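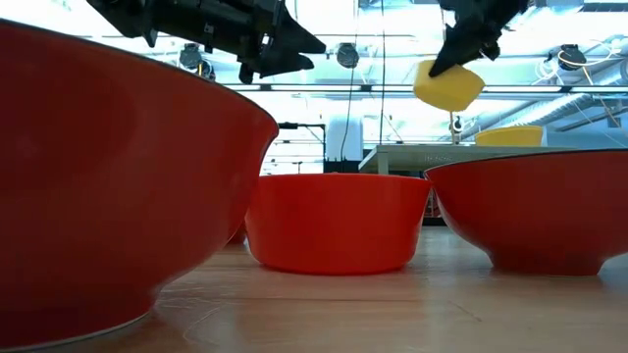 Getting the Kitchen Ready Before the Baking Starts

Search this site
Type a keyword and hit Enter
Go

Every November I do the same thing. I promise myself I'll start baking early, I buy the butter, and then I open the cupboard over the stove and half a bag of stale coconut lands on my head. So a few years back I started doing one good kitchen week before any of the baking, and I've been adding to my notes ever since. Some of you have asked for them, so I finally typed them up (the paper copy has molasses on it and two of the pages won't come apart).

I don't do it in any order. Start with whatever's bugging you most.

Flour, sugar and the rest of the dry stuff

Pull everything out. All of it, even the back row. I put it on the kitchen table and sort by "use this week," "keep" and "what was I thinking." Last year the third pile had tapioca starch from when we lived in the other house.

Smell your flour. White flour shouldn't smell like much of anything, and whole wheat should smell a little sweet and nutty. If you get a whiff of crayons or old paint, toss it. I keep my whole wheat in the freezer now and take it out the night before I need it.

Brown sugar that's gone to rock: put it in a bowl, lay a damp paper towel over the top (not touching the sugar if you can help it), cover the whole thing with a plate and leave it overnight. If you need it right now, microwave it with the damp towel in 20 second bursts and break it up with a fork each time. It'll go hard again once it cools, so only do what you're going to use.

To test baking powder, stir half a teaspoon into a little hot water. It should fizz like crazy. For baking soda, use vinegar. Write the date you opened it on the lid! I use a strip of masking tape, and I do yeast the same way.

Mixing bowls

I love plastic bowls and I won't hear a word against them. They're light, they don't chip the sink, and you can hand one to a four-year-old. They do hold on to grease though, and that matters if you're whipping egg whites. For whites I always get out the metal bowl and wipe the inside with a cut lemon first, or a paper towel with a splash of vinegar on it.

For a plastic bowl that feels slick even after washing, make a paste of baking soda and dish soap, rub it around with your fingers, let it sit ten minutes and rinse with the hottest water your hands can stand. Skip the green scrubby pad. I ruined a nice one that way, and once the inside is scratched up it stains from anything. Tomato stains come out pretty well if you leave the bowl on a sunny windowsill for a day or two.

If two of them get stuck together, run warm water over the outside one and put a few ice cubes in the inside one. Give it a minute and twist. My mother used to bang them on the counter, which also worked, but you could hear it from the street.

A damp dishcloth folded under the bowl will keep it from walking away while you stir.

The oven

I have a Gourlay that came with the house, and it runs hot on the left side. I only know that because of the bread test, so do the bread test. Heat the oven to 350, cover the middle rack with slices of cheap white bread, and take them out when they're starting to color. You'll see exactly where the hot spots are. I taped a little sketch of mine inside the cupboard door and I turn my cookie sheets halfway through, every time.

Get an oven thermometer too. They don't cost much. Mine says the oven is still climbing a good while after the beep, so I give it 45 minutes before anything fussy goes in, like meringues or a cheesecake. For a casserole I don't bother.

For the glass in the door, I spread on baking soda and water mixed to about the thickness of frosting, go have lunch, and scrape it with an old plastic gift card. Then vinegar on a rag. Then another rag. I've tried Zenel, the spray in the tall can, and it does cut through the brown stuff faster, but open the windows and wear gloves, and read the can first. I wouldn't use it the same day as a cake.

Please don't clean the oven the day before company comes. If something's going to quit on you, it'll be then. Ask me how I know.

Drawers you can't close

Catherine Ogilvie has the tidiest drawers in Geltville, and I went over there one morning specifically to look in them. Her big secret is that she keeps a shoebox. Everything from the gadget drawer goes in the shoebox, and when she uses something it goes back in the drawer. After two months, whatever's still in the box gets given away. I lost three potato peelers and a melon baller and I haven't missed them. I did go back for the cherry pitter.

If a wooden drawer sticks, rub a plain white candle along the runners. Paraffin is fine. I've also used a bar of soap, but it gets gummy by summer.

Recipe cards

Okay, this one took me most of a weekend. I had 287 recipe cards in a tin, plus everything torn out of magazines, and I could never find the gingerbread. I laid them out in rows and got rid of every single one I'd never made and didn't really want to. The keepers went into photo sleeves in a binder, two to a page, and the sleeves wipe clean. Handwritten cards from family I copied at the library, and the originals went into a drawer upstairs, far away from butter.

Write on them! What you changed, how long it took in your oven, who liked it. "Too sweet, use less" in my own handwriting has saved me more than once.

Wooden tables and boards

We do all our rolling out on the table, so it takes a beating. Scrape off dried dough with a bench scraper held nearly flat — or an old credit card, same idea — before you let any water near it. Water first just makes glue. Then wipe with a cloth you've really wrung out, and dry it with a towel.

White rings from hot mugs will sometimes lift with a plain iron over a dry cotton cloth. Low heat, no steam, a few seconds at a time, and keep peeking. It depends on the finish, so try a spot near a leg. On a cutting board, coarse salt and half a lemon will take out the onion smell. Let it dry standing up.

For oiling boards I use food-grade mineral oil from the drugstore. Warm the bottle in a mug of hot water, rub the oil in with your hand, leave it overnight and buff off whatever hasn't soaked in. Do both sides and the edges or it'll cup.
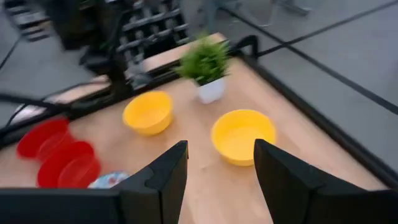

Sink and drain

Pour a kettle of hot water down the drain after any greasy washing up, but let it come off the boil first if your pipes are plastic. A good squirt of dish soap ahead of it helps. If there's a smell, it's often the rubber splash guard on the disposal. Lift up the flaps and scrub underneath with an old toothbrush. It's revolting under there, I'm sorry.

My neighbor swears by Kultodine for a stainless sink. I tried hers and it's nice, very shiny, but I get nearly the same thing from baking soda followed by a few drops of olive oil on a paper towel.

Freezer space

Cookie dough freezes so well that I don't know why I spent years making it fresh. Scoop it, freeze the scoops on a tray, then tip them into a bag with the oven temperature and the minutes written on it. They go straight in from frozen, just a minute or two longer. Pie crust I freeze in flat disks. Eat down the mystery containers first, even the soup.

Next up is cookie tins, and how to get the rust out of the old ones.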